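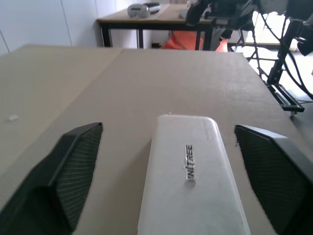
The beige tabletop.

Mar 2, 2018

I've had a few emails asking how I keep a light-colored table from turning into one big tea stain, so today it's table day! I'm no expert, I just eat at mine, sew at mine and let the kids do homework at mine, and after all these years I've picked up a few habits.

Everyday wiping first. Warm water, one small drop of dish soap, a soft cloth wrung out until it barely drips. Then a second pass with plain water. I skipped that second pass for ages and wondered why my sleeves stuck to the table – it was soap film, layers of it.

For tea and coffee rings I make a paste of baking soda and water, dab it on and leave it for 4 minutes. Wipe it off gently and don't scrub, or you'll end up with a dull patch (ask me about the one by the window). Try it on the underside first if you don't know what your finish is.

Crayon comes off with a bit of plain cooking oil on a paper towel, then soapy water to get rid of the oil. Candle wax I leave alone until it's hard, then I lay a bag of ice on it and nudge it with an old plastic card. I learned that one last November after a very waxy birthday party.

Ballpoint ink is the stubborn one. Rubbing alcohol on a cotton swab works on mine, but it can take the shine right off varnish, so go easy and change swabs a lot.

Mattes Fröhlich wrote to say he puts felt dots under everything that lives on his table, even the fruit bowl. I bought a pack of 8 and used them up in one evening, and now I want more for the lamps.

Next time – drawers that stick, and what to do with that candle stub once you've saved it.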